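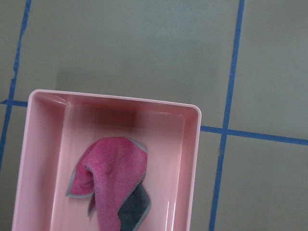 Zollport Records has signed the Kesdale post-metal four-piece Ridari. The band's second album, Mirzaei, will be released on the label later this year.

Ridari formed in Kesdale and put out their first album themselves, selling it at shows until the last copies went in March. Guitarist and singer Virgilio Layug wrote most of the new record on a baritone guitar, and the songs are slower and longer than before. The closing track, "Low Water", runs to 14 minutes and was played live in one take.

"We had offers to put it out sooner, but they wanted the long songs cut down," said Layug. "Zollport listened to the whole thing and asked about the artwork. That was enough for us."

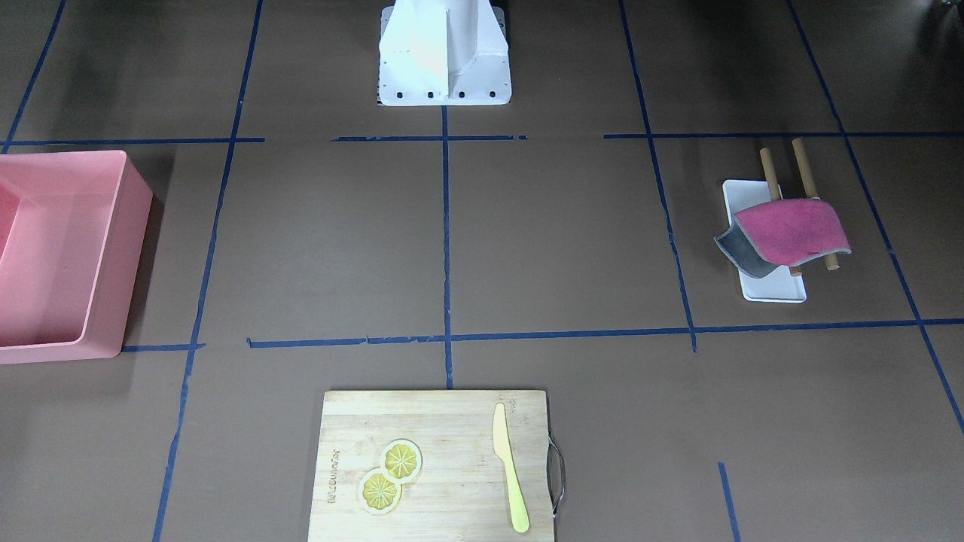
Drummer Keisha Mahmoud joined after the first album and also handled the mixing. "I wanted the drums to sound like they do in our practice room - quite dry, and a bit too loud," she said.

The album will come out on CD, download and double vinyl. The first vinyl pressing includes 142 signed copies, which will be sold only through the label's shop. Pre-orders open on Tuesday, June 19, 2018, and everyone who orders on the day will get an early download of the opening song, "Pylon".

Ridari will tour in the autumn, with 20 dates planned. Support acts and venues will be announced by the label.

Promo copies and interviews: contact the Zollport Records press office.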